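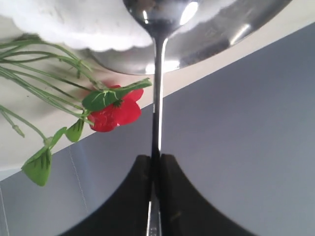 Polished steel bowl on its narrow stem, Norkerik workshop.

2019-12-28 – Aníbal Simões

The Norkerik open day ran four hours, with groups of ten. Our group began in the finishing room, where the bowls get their mirror polish. The surface shows every lamp in the building as a hard white spot, so inspection is done by tilting the piece and watching how the highlight moves. A ripple in the highlight means another pass. The guide gave three grades of compound and six minutes per pass at the last one.

Stems are fitted in the next bay. The neck flares where it meets the bowl – the guide called this the weak point. Pressing was closed to visitors and reopens in February.

Comments (2)

Falcão: Did they say which steel grade?

Wenotel: Parking is on the Povard side, gate 3.

Contact | © Norkerik Visits | Back to top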